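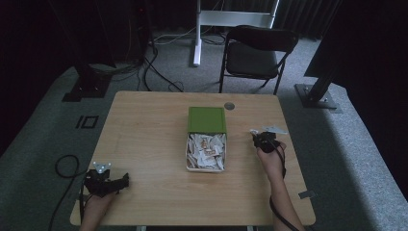 Strafsache Warau, dritter Verhandlungstag. Die Kammer hat den Antrag der Verteidigung abgelehnt, die Lagerlisten der Firma Skodiston nicht zu verwerten. Begründung knapp, 11 Minuten, Beschwerde vorbehalten. Meine Notizen zur Beweisaufnahme liegen noch ungeordnet vor - zerknülltes weißes Papier wie in der flachen weißen Schale mit dem grünen Deckel, nur mit mehr Paragraphen darauf. Der Vorwurf bleibt Brandstiftung in Tateinheit mit Betrug. Der Sachverständige nennt 25 Proben aus der Halle, davon 23 ohne Befund. Die beiden übrigen enthalten Rückstände eines Lösemittels, das laut Lieferschein auch im Betrieb verwendet wurde. Der Beweiswert ist damit gering. 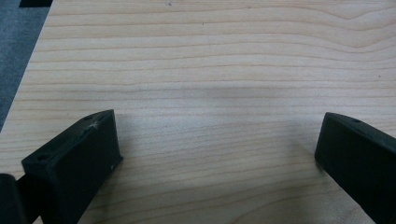
6. August 2021, Nachtrag

Akte McKinnon nachgelesen, Bd. 3. Die Police für das Lager Skudwood wurde vor dem Brand erhöht, der Antrag trägt zwei verschiedene Unterschriften. Schriftgutachten ist beauftragt, Eingang im September. Bis dahin keine Plädoyers. Haftprüfung offen.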